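Sosby Declaration

The Sosby Declaration was the public statement with which Eckhard Kramer opened his campaign for the leadership of the Tollach regional assembly. It was issued as a recorded video message on a Tuesday in April and is named after the town of Sosby, where Kramer held his district seat. The text ran to 800 words and was distributed in print the same evening.

Background

Kramer had served 11 years in the assembly, six of them as chair of the transport panel. The incumbent leader, elected from the Bundgaard list, had announced that she would not seek another term. Under assembly rules, a candidate for leader had to file a written notice with the clerk and collect the signatures of two sitting members from outside the candidate's own district. Kramer filed his notice on the morning of the broadcast.

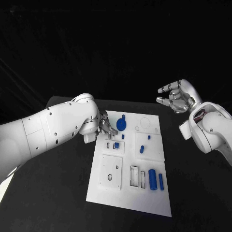 White board on a dark table, with a black curtain behind.

Content

The statement dealt mainly with road funding, school district boundaries and the sale of public land near Pelura. It gave no tax figures. A closing section invited residents to send written questions, which the campaign answered in weekly bulletins until the vote.

Reception

Reaction in the regional press was mixed. Editorials in Tollach criticized the informal tone and the lack of a budget plan, while papers in the southern districts gave more attention to the land sale. The Bundgaard list issued a reply two days later, disputing the account of the Pelura contracts. Kramer's office corrected one passage in the printed version but left the recording unchanged.

See also

Tollach regional assembly
Pelura land sale
Bundgaard list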